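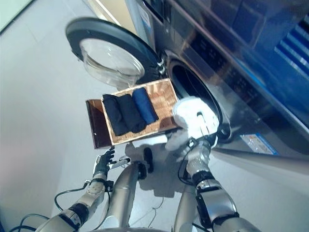

My employer has decided that the laundry room is the future. I have worked in the laundry room for eleven years and can report that the future smells of fabric softener and is always short of hangers.

We are Drendus, a work-clothing service, and our business is simple enough to explain to a child, though children lose interest quickly. Kitchens, garages and clinics send us what their people wear. We sort it, wash it, dry it, roll it or fold it, and send it back to the right people, or at least to people of a similar size. In a normal week that is 2,366 garments. Since last July we have also had a robot, which the firm that built it calls Druta and which our invoices call Equipment, Misc.

I want to argue something modest about Druta. The discussion in the trade papers is all about whether such machines will take our jobs, and I think this question is flattering to everyone involved. It flatters the machine, which spends a good deal of its day getting a tray of rolled shirts lined up with a round hole. It flatters management, who get to look grave and visionary at the same time. It even flatters us, by suggesting that our jobs are single objects that could be picked up and carried off. What happens in practice is smaller and more irritating. The job stays where it was and changes shape around the newcomer, the way a family changes shape around a piano.

Take the rolling. We used to stuff things into a washer by the armful. An armful is a wonderful unit. It needs no measuring, and it adjusts itself to the arm. But Druta does not do armfuls. It does trays, and on the trays it likes rolls, side by side, snug, with nothing dangling. So people now roll clothes in order that a robot may put them into a machine whose entire purpose is to unroll them. Gashaw, who has the best hands in the room, rolls a pair of trousers in the time it takes me to find the waistband. She was hired as a presser. On paper she is still a presser. On an ordinary day she might touch the press twice, and one of those times it will be to lean on it.

Her job was not taken, and nobody should hold a candlelight vigil for it. But it was altered without anyone sitting down with her, and her pay was not altered at all, and I notice that the second fact seldom makes it into the slide show.
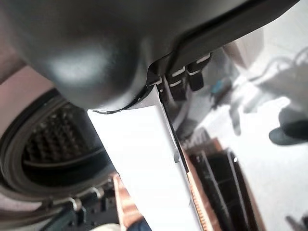

From the wrist camera: gripper, wire rack, and a shoe on the floor at the right.

Then there is the matter of feet. Before Druta, you walked where you liked. Now there is a written guide to where you may stand, how you approach, and which side you put the rack on. The guide has 179 numbered points. I have read them all, and I would guess this puts me in a very small club. Point 12 concerns loose sleeves. Point 88 concerns loose sleeves again, in a sterner tone. All of it is sensible, and I would not remove one line, since the arms are strong and I am fond of my own. Still, it is a strange thing to learn at fifty-four that you have been walking around a laundry room incorrectly.

Our operations manager, Volker Diekmann, is a decent man with a weakness for the word "free." Automation will free us. It will free Gashaw from bending, free me from lifting, and free the night shift from being the night shift. I asked him once what we would be freed for. He said "higher-value tasks" and then his phone rang, and I have been waiting for the other half of the answer ever since. So far the higher-value tasks have been rolling, untangling a cable, and pressing the green button when Druta stops to think.

Now for the other side, because there is one. Bending does ruin you. My right shoulder came out of the first ten years making a noise like a pepper mill. The most boring part of the work is also the part that sends people home with heating pads, and if a thing with metal elbows wants to crouch in front of a washer all day, I will hold the door for it. I would hold it gladly. I have worked beside people who could not lift a child at the end of a shift, and I don't find that picturesque or worth preserving.

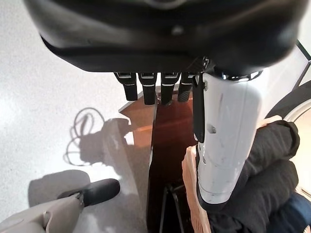
What I object to is the bookkeeping. When the machine handles a load, it goes in the report as the machine's load. The monthly sheet said Druta had processed 353 trays. Very good. Who rolled them? Who checked the pockets, which is where a customer keeps his pens, his screws and, on one memorable occasion, a whole boiled egg? There is no column for that. The work that surrounds the robot has slipped out of the count, and work that is not counted tends, sooner or later, not to be paid for.

Allik, the company we rent the room from, raised the rent when they heard we had gone high-tech, so at least one party has been able to put a price on it.

My proposal is dull. Give the helping a name and put it on the sheet. If a person rolls, loads the tray, watches and rescues, call that a trade, train people in it properly, and pay it like one. Management found the money for a 500-page manual in three languages. I believe they could find enough for a new line on Gashaw's pay slip. And ask us before the next machine arrives, while there is still time to say where the rack ought to go.

Diekmann has promised to raise it at the next meeting. Meanwhile there are trousers to roll.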